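Coats, Jackets and Outerwear - Guest Questions
Salazar House, Stelthorpe

These are the questions our front desk and laundry room get most often about coats and jackets. If yours isn't listed, dial 3 from the phone in your room.

Is there somewhere to hang a long coat?

Every room has a wardrobe with a full-length side. The hangers on that side are the wide-shouldered kind. Please use those for wool and anything heavy, as the thin ones bend.

What if I need more hangers?

Call the desk. We bring them up until 10 at night. Skirt and pants hangers with clips are kept in the laundry room and can be sent up too.

Can I lay my coat on the bed to fold or brush it?

Yes. The bed is the best flat surface in the room for this. Empty the pockets first and check the hem for mud or road salt. If the coat is damp, hang it in the bathroom until it dries. Dark wool sheds on white covers, so there is a lint roller in the top drawer of the nightstand.

How do I fold a jacket so it doesn't crease in a suitcase?

Close the buttons or zipper and lay the jacket face down. Smooth the back from the collar toward the hem, bring each side in toward the middle, and lay the sleeves straight down along the back. Fold once at the waist, twice if the case is small. Put it in last, on top of everything else.
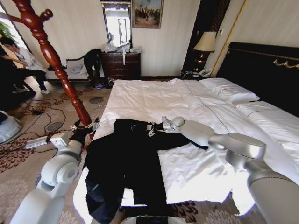
What should I do about belts and buckles?

Take a loose belt off and roll it up inside a shoe. If it is sewn on, fasten it and put a sheet of tissue between the buckle and the cloth. The desk has tissue paper at no charge.

Do you clean coats?

We send them out to Matent, a cleaner in Broststead. Bags left at the desk before 9 in the morning normally come back the next evening. The price for a full-length coat is $35, and jackets are less. Leather, suede and fur take longer, and Matent quotes those one by one.

Can I get a coat pressed the same day?

Usually. Pressing is done in our own laundry room by Ayane Nakajima and her staff, from 7 in the morning until 3 in the afternoon. They don't press leather or anything with a waterproof coating.

A button came off. Can you sew it back on?

If you have the button, yes, at no cost. If you don't, we keep a tin of plain black, brown and navy ones - no promises on an exact match.

I left my coat behind. How do I get it back?

Call with your room number and the month you stayed. Coats are tagged and kept for 181 days, then given to a clothing charity. We can mail one to you for the cost of postage, or hold it at the desk for pickup.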